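Grestel to move 2,000 staff to shared desks after trial at Plistell office

January 2020

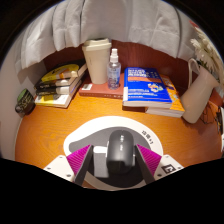

Background to the change

Grestel, the insurance administration group, is to end the allocation of personal desks at its Plistell office. Staff in claims, billing and document services will instead book a workstation by the half day. The change applies to 2,000 employees and will be phased in by floor, beginning with billing.

The decision follows a trial on the second floor that started in October. During the trial 55 desks were withdrawn from permanent use and placed in a common pool. Each was fitted with a single screen, a docking point, a keyboard and a mouse. Drawers and pedestals were removed, and personal items were transferred to lockers near the lifts.

According to an internal report by Macarena Soler, head of property, nearly a third of desks in the building stood unused on a typical working day before the trial. The report attributes this to part-time contracts, site visits and an increase in home working. It recommends cutting the number of desks to 1,000 and releasing the top floor when the present lease ends.

Booking and equipment

Desks will be reserved through Traketti, a scheduling system already used by the company for meeting rooms. A booking lapses if the user hasn't signed in at the desk within 30 minutes of the start time. The desk then returns to the pool and may be taken by any member of staff.

Bookings can be made up to two weeks ahead. Teams that need to sit together may reserve a block, subject to approval by the floor manager. Employees with an agreed workplace adjustment will keep a fixed desk, and their chairs and input devices won't be pooled.

Ramiro Iglesias, who managed the trial, said most faults reported in the period concerned docking points and missing cables. Replacement parts are to be held on each floor. Desk surfaces and shared equipment will be cleaned every evening under a revised contract with Butt, the present supplier of cleaning services. Wipes will also be provided at the end of each row.

Staff response

The staff association has accepted the scheme in principle but has asked for a review after six months. Its representative, Naomi Mabula, said members in claims handle long telephone calls and had found the pooled area noisy in the early afternoon.

"We asked for acoustic screens and a separate quiet zone," she said. "The screens have been agreed. The quiet zone is still being costed."

Grestel said 3 rooms on the first floor had been identified as possible quiet areas and that a decision would follow the completion of electrical work there. Lockers for the remaining floors are on order. Staff will receive their locker numbers and booking instructions by email before their floor is converted.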